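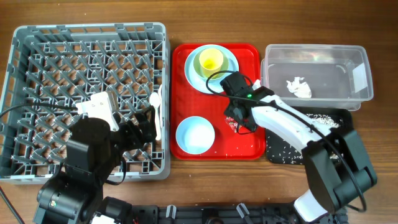 A few tips from our staff kitchen at Okov, where the two arms have done the clearing up since September. Scrape your plate first! They're fine with bowls and cups, but rice gets everywhere and we still wipe that up ourselves. Give spoons plenty of space in the rack, or the gripper fumbles them. Tissues and wrappers go in a box of their own - we used to leave them on the tray and it slowed everything down.

I did worry about my hours, I'll admit. I used to spend 70 minutes a day at that sink and now I do the stock orders and the lunch menu instead, which my back much prefers. My hands have stopped cracking too (I was getting through tubs of cream). If you're getting arms in at your place, ask for the table to be set at your height as well as theirs. We had to have ours raised afterwards.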